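做了多年字幕翻译之后，她开始教别人听

下午两点的课还没开始，教室里已经有人在调耳机音量。她把窗户关上，又去关走廊那一头的门。外面在修路，声音不大，可是一旦开始听素材，那种低频的震动就会一直留在耳朵里。

“先把环境弄安静，再谈听力好不好。”她说。

她做影视字幕翻译，主要译纪录片和电视剧，也接一些讲座和访谈节目。三年前开始在这里带晚间和周末的字幕课，学员里有在校生，也有白天上班的编辑、护士和中学老师。她不愿意在文章里出现名字，理由很简单：字幕译者的名字本来就常常不出现，她习惯了。

采访分两次进行，一次在课前，一次在她改完作业以后。谈得最多的是字数。

“很多人来的时候以为字幕就是把台词翻译出来。第一次作业交上来，一行二十几个字，观众还没看完，人物已经走出房间了。”

她给学员定的上限是一行十四个字，语速快的片子再往下压。她说这个数字不神圣，各家平台的要求不一样，有的宽，有的严，但初学者需要一个硬的边界，否则永远舍不得删。

“删什么，是这门课前半段唯一的内容。语气词可以删，称呼有时可以删，重复的主语可以删。可是有些重复不能动。比如一个老人说了三遍‘我没有去’，你合并成一遍，意思没错，人就没了。”

她讲到自己早年译的一部关于渔港的纪录片，片名叫《Sillavska》，也是那个港口的名字。全片旁白很少，大部分是渔民在船上说话，风声盖住一半。委托方给的听写稿有954条，她对着声音重新听了一遍，发现其中不少句子是听写的人猜的。

“猜得很合理，所以才麻烦。听上去像那么回事，你就不会去查。有一处稿子写的是‘网破了’，我听了很久，他说的是‘忘了’。前后都在讲补网，写‘网破了’完全通顺。”

那一次她花了比预算多一倍的时间，稿费没有变。她没有因此抱怨，只是说后来接活之前会先要五分钟的原声，听过再报价。

谈到报价，她说得很具体。按分钟计费的多，按条计费的少。听写稿齐全的片子和只有画面声音的片子，工作量差很远，价钱应当分开谈。她建议刚入行的人不要接隔夜要交的急件，至少头一年不要接。

“急件教不会你什么。你只会把已经会的东西重复一遍，错的也重复一遍。” 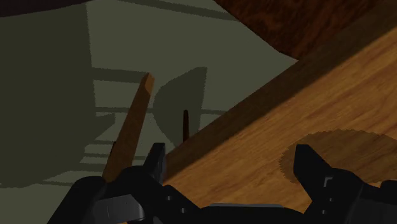 继续教育部·字幕与听译工作坊

她在课上用的第一份材料没有画面，只有声音。一段厨房里的对话，两个人，说的是晚饭要不要等第三个人回来。学员听一遍，写下听到的内容，再听一遍，用另一种颜色的笔改。两遍之间不许讨论。

“我想让他们看见自己第一遍写了什么。大部分人会把没听清的地方补成一句完整的话，而且补完就忘了那是自己补的。”

她要求没听清的地方一律画横线，留空。有学员觉得这样交作业不好看，她的回答是空格可以打分，编出来的句子没法打分。后来班里形成一种风气，横线多的人反而愿意先念自己的稿子。

第二份材料是一集旧剧，叫《Lamont旅馆》。她选它是由于台词密，人物抢话，还有一个角色说话带着口音。口音怎么处理，每一期都要吵一节课。

“有人主张用方言译方言。我以前也这么试过，用东北话去译一个外国北方农民，译完自己觉得很得意。过了半年再看，满脑子都是小品。观众看到的是东北，不是那个地方。”

现在她的做法是不动词汇，只动句子的长短和顺序。说话慢的人，句子断得碎一些；爱绕弯的人，把主要意思放到第二行。她承认这种处理很多观众察觉不到，也没有指望他们察觉。

“字幕被人注意到，一般都不是好事。要么有错字，要么译者在抖机灵。”

网络流行语她基本不用。她举了一个自己的例子，某年给一部青春剧用了当时最时兴的一个词，片子两年后重播，那个词已经没有人讲了，夹在台词里很别扭。她写信问能不能改，对方说母带已经封了。

时间轴是另一件让学员头疼的事。软件可以自动切分，她允许大家用，但要求每一条都重新看过。自动切分常常在人物换气的地方断开，而换气的地方不一定是意思断开的地方。碰到切镜头，字幕最好跟着镜头走，跨过去的话，观众的眼睛会跳回行首再读一遍。

“这一条你说给他们听，他们点头。真要明白，得让他们坐在后排看自己做的字幕。坐在电脑前做的人知道下一句是什么，不算数。”

每期结课前，她会借一个小放映厅，把学员的作业连着放完。去年九月那次放的是一部关于山区邮路的短片，出品方是一家叫Orkden的小公司，同意学员使用素材，条件是不外传。厅里200个座位，学员带了家人和同事来，坐了前面几排。放到一半，有一条字幕晚出了一点，做这一段的学员捂住了脸。

“别人都没注意。她后来跟我说，那一下比我改她十次作业都管用。”

问到机器翻译，她没有回避。她自己会用机器出一遍粗稿，用在信息密集、术语多的讲座上，省去打字的功夫。剧情片她不用。她的理由是，改一份流畅但不准的稿子，比从头译更累，人会被现成的句子牵着走。

“和那份听写稿是一回事。通顺的东西让人放松。”

委托量有没有减少？她说讲座类的少了，纪录片没有明显变化，剧集时多时少，看不出规律。身边有同行转去做校对，也有人转去做无障碍字幕，给听障观众把音效和音乐也写出来。她去年也接了两部无障碍版本，觉得难度被低估了。

“门响了，写‘关门声’还是‘重重关门’？后一种已经在解释人物的心情。写‘音乐渐强’，对从来没有听过音乐的人来说是什么意思，我到现在也没有想好。”

为了这件事，她请过几位听障观众来看样片。他们提的意见和她预想的不同。有人说背景里的鸟叫不用每次都写，写一次就知道是在树林里；有人说最需要的是知道画面外谁在说话。她把这些意见整理成一页纸，现在发给每一期学员。

她自己的学习方法没有多少可说的。每天早上听四十分钟广播，不记笔记，遇到不懂的词停下来查。她有一个用了很久的词语本，从第一部片子记到现在，用完的有两本，里面不收生词，只收自己译得不好的句子，旁边空着，想到更好的译法再填上去。有些空了八九年。

其中一句出自一部叫《Skireck》的电影，结尾处女儿对父亲说的，原文只有三个词，字面意思是“那你坐吧”。她当时译成“您坐”，现在觉得太客气；改过“坐下吧”，又嫌像命令。

“那一场戏里，他们很久没有说话了，她让他坐，其实是答应他留下来。中文里应该有一句话能装得下这个意思，我还没有找到。”

她不主张学员都以此为业。一期课下来，真正去接活的人不多，其余的人回到原来的工作里。有位护士学员告诉她，学会留横线以后，交班记录写得比以前短，没听清的就去问。她觉得这也算学到了。

下一期的材料已经选好，是一段市场里的录音，很吵，有人在讲价，有人在叫孩子。她打算第一节课只放前两分钟。

采访结束时，她还有六份作业没有批。最上面一份满是横线，她在页边写了一个“好”字，接着往下听。

课程说明：字幕与听译工作坊每期限额招生，学费400元，含放映场地使用费。请学员自备有线耳机，蓝牙耳机有延迟，不适合做时间轴练习。

2026年6月25日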